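About Plaveo

Plaveo makes software for robots that have to pick things up, carry them somewhere and put them down again without an incident report. We don't build the arms, the wheels or the grippers. Other people are good at those, and they have bigger workshops.

Most of what we sell is planning software. A planner takes a goal, such as "move this there," and turns it into several hundred small decisions about where every joint should be and when. Ours is called Avetti. It runs on an ordinary industrial computer, works with most arms you can buy, and will tell you in plain words why it refused to do what you asked. That last part took longer to write than the rest of it, and customers mention it more often than the motion quality, which hurt our feelings for a while.

How we started

The company began as a side project in July, in an office above a tile showroom, with one secondhand arm and a control box that had to be restarted whenever the elevator moved. The first release had 544 open bugs on the day we shipped it. We know because we printed the list and taped it to the wall, thinking this would motivate us. The paper ran out of wall first.

We have since moved to a place without an elevator.

What we make

Avetti plans motion for one arm or two. Two arms are more than twice the trouble, because each one is now the other one's obstacle, and much of our code is there to settle the argument.

Cikis is our perception package. It takes camera input and keeps a running guess of what is on the table, where it is, and how sure we are. It is allowed to say it doesn't know. Clear plastic, shiny floors and anything white on anything white still bring that answer out of it fairly often, and we would rather hear it than watch an arm reach confidently for a reflection.

Rahman is the tooling: log viewer, replay, test runner, and a calendar for booking robot time that began as a joke and is now the most used screen in the product. Each night it replays 1535 saved runs against the current code and leaves a report for whoever gets in first.

How we work

We like dull tasks. Stacking boxes makes a nice video, but a robot that can stack boxes may have no idea what to do with a paper cup. A cup dents. It has one open end, and that end has to point the right way. You hold it with one hand and fuss with it using the other, and you do all this under a tap while thinking about lunch.

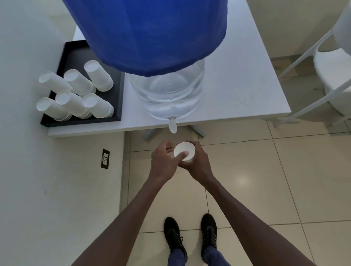

A planner can't think about lunch, so somebody has to write the fussing down. How far apart do the fingers go? Which hand is in charge, and when does it stop being in charge? Our test suite has about 2000 small questions like these, and new ones arrive whenever one of us gets a drink and comes back to the desk looking troubled.

Code goes out when the replay is clean and two people have read the change. If the two people disagree, a third reads it and everyone is equally unhappy. We ship on a fixed schedule and leave features out if they aren't ready, including features that sales has already mentioned to you. Sorry about those.

Working with us

Customers get the source for every driver they use, a support address answered by the people who wrote the code, and release notes that include what we broke. We don't do trade show demos on borrowed hardware anymore. Ask us in person.

If you have an arm, a task and some patience, write to us through the contact page and tell us what the robot is supposed to do. Then tell us what it does now.

Page last updated 6 May 2018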